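Foltholm Gripper Trial Kit: Set-up Guide
Section 6. Comparing Two Grippers on Small Shelf Goods
Revised 19/12/2023 by Ingrid Alcantara and Emmett Mahmoud

By now your arm should be bolted down, your Clirov controller should be talking to it, and you've probably enjoyed watching it wave at you for a while (we all do). This section helps you find out which of the two grippers in the kit suits your goods: the Foltholm two-finger gripper or the Drikik soft-finger gripper. We use stationery all through this section. It's cheap and easy to find, and it comes in such a nice spread of shapes that it shows up the differences between grippers very quickly.

Please set aside an afternoon for your first comparison. The second one goes much faster, we promise.

6.1 Choosing your pick items

Start by watching how a person does the job. Stand at the shelf with a basket, take things down at your normal pace, and notice what your fingers do without being asked.

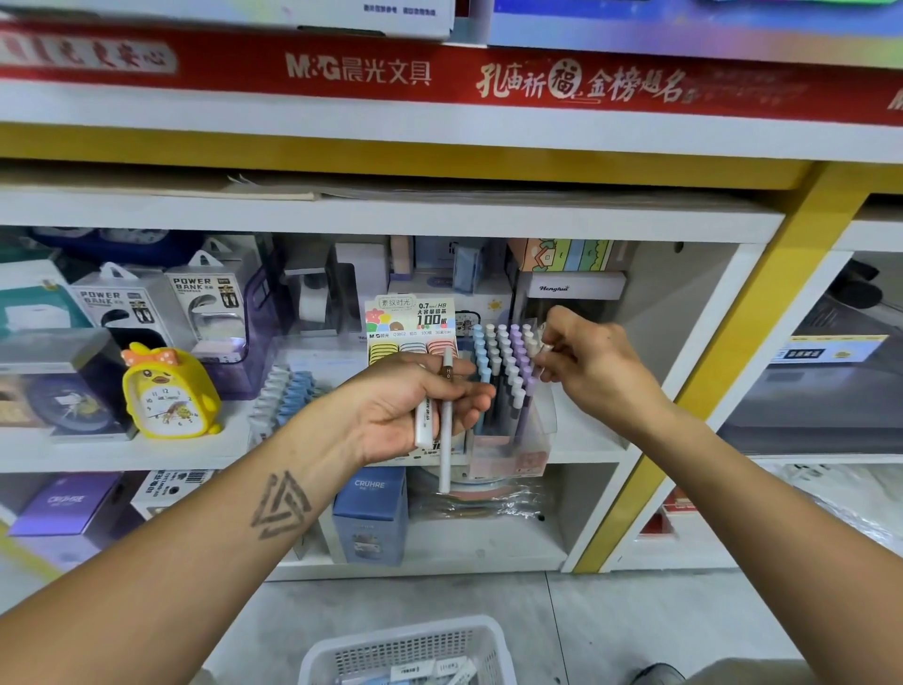 Finger clearance decides more of your results than grip force does, so think about the space around each item before you think about its weight. Mechanical pencils packed upright in a clear holder are a lovely test of this. A person can pinch one at the top and draw it up from its row, as the right hand is doing with the pencil in the clear sleeve, and the neighbors hardly come into it. A gripper with wide fingertips has to find room for both fingertips first. Notice also that the left hand is already holding a white pencil and a slim white tube. Neither gripper in the kit is meant to carry one item while it picks another, so program your arm for one item per trip and compare it with a person working the same way.

1. Choose one item from each of these groups:
Upright and tightly packed (pencils in a holder)
Flat and slim (lead cases)
Boxed, with a hanging tab on top
Odd-shaped (a novelty alarm clock is great fun here)

2. Weigh each item and type the weight into the item list on the Clirov controller. The list holds 47 items, which should be plenty.

3. Put the items on the shelf the way your store or stockroom really keeps them. It's very tempting to spread everything out and give the gripper a helping hand, but you'll only be fooling yourself later on.

Note: Clear sleeves and clear holders can confuse the depth reading on the Yazzie wrist camera. If the pick point jumps around on your screen, turn on Clear Pack mode in the camera menu and wait for the outline to settle.

6.2 Fitting the first gripper

4. Press the stop button and wait for the controller light to turn amber.

5. Line up the notch on the gripper with the notch on the wrist plate, push until you feel the click, and tighten the collar by hand. Birdie Alcantara on our support desk would like me to add that you don't need pliers. Please, no pliers!

6. Release the stop button and run Open/Close six times with nothing in the fingers. Listen for scraping.

Caution: Keep hands, sleeves and lanyards out of the shelf bay whenever the light is green. The fingers close faster than you'd expect.

6.3 Running the shelf trial

7. Choose Shelf Trial on the controller and pick your first item.

8. Let the arm make seven attempts. Mark each one as Picked, Dropped or Missed. If the item comes out but drags a neighbor along, mark it Dropped and type "neighbor" in the remarks.

9. Repeat for the other items, then swap grippers as in steps 4 to 6 and do the whole round again with the shelf laid out the same way.

6.4 Running the basket trial

Shelf picking has a certain order to it, and basket picking has very little. Slim cases dropped into a basket end up at all sorts of angles, some flat on top and some leaning on the side, and the arm has to choose which to go for. Leave the pile as it falls. Set the basket directly on the floor, clear of the shelf front, and make sure the wrist can tip straight down over it without touching the rim.

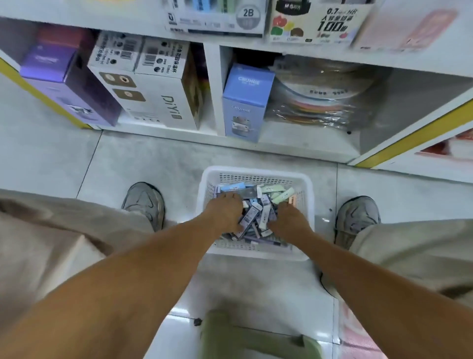
10. Teach the four basket corners by jogging the fingertips to each one and pressing Save Corner.

11. Set the approach height to 129 mm above the rim. You can lower it later, once you trust your corners.

12. Choose Basket Trial and run the same number of attempts with each gripper, refilling the basket between rounds.

Note: Pale cases in a white basket don't give the camera much contrast. Ivone Cordeiro, who tested this section for us in August, had good results after laying a sheet of dark felt in the bottom before filling it. It does get covered by the goods, so it helps most toward the end of a round.

Caution: If a finger catches in the basket mesh, press stop before you pull it free. Never tug against a powered gripper.

6.5 Reading your results

13. Open Compare on the controller. Each item has its own line with both grippers side by side.

14. Look at the Dropped column first. Lots of drops on flat cases usually means the fingertips are worn or dusty, so wipe them and run that item again before you blame the gripper.

15. Save the table to a memory stick and keep it with your maintenance log. If the two grippers come out level, send the file to Adom Gyamfi at Foltholm support, who will happily go through it with you line by line.

Continue to Section 7 for fingertip replacement.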